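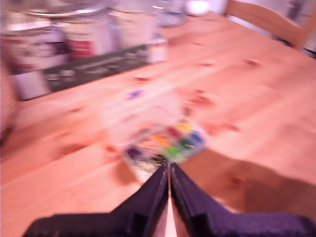
Photo: Drolton open day, August

Home | Reviews | Kit | Visits | Contact

Review: the Brokis gripper, seen at the Drolton open day

Writing this up quick before I forget it all. Went to Drolton mainly for the Brokis two-finger gripper, which I've had on my list since spring. Doors at 2, room full by ten past.

The set-up: pine table, clear plastic organiser with little coloured bits in its compartments, gripper working down at it from close in. Tins and a jar at the back. Nice to see one tried on a kitchen sort of table instead of a bare metal bench. More knots in that wood than in my floorboards.

The fingers. Broad at the base, narrow at the tips, matt finish with a bit of texture to it. Good shape for poking into small spaces. They had it going for 20 minutes before the first break. Picked out small parts, put them back, did it again. Dropped two that I saw. Slow on the approach, then quick on the close, and I'd like it the other way round.

Noise: hardly any. A faint whine on closing, thats all. Could talk over it easily.

Lids are the weak spot. Clear plastic seems to bother it, it hung about over the organiser a good while before making up its mind. Asked about this and was told a software update is coming. No date.

Price: 2000 for gripper and mount, arm not included. Spare fingers extra, nobody on the stand knew how much. Bit poor for an open day.

Compared with the Mowat I tried last year: Brokis is gentler and quieter, Mowat is faster and has far better instructions. The Brokis leaflet is one folded sheet and the wiring diagram is tiny.

Would I buy it? For sorting small bits, yes, probaby. For anything heavy I'd want a longer go first. Tea was good, parking wasn't.

Related
Mowat gripper: a year on
Small parts trays compared
Drolton workshop visit, part 2

Contact us | Copyright, all rights reserved | Back to top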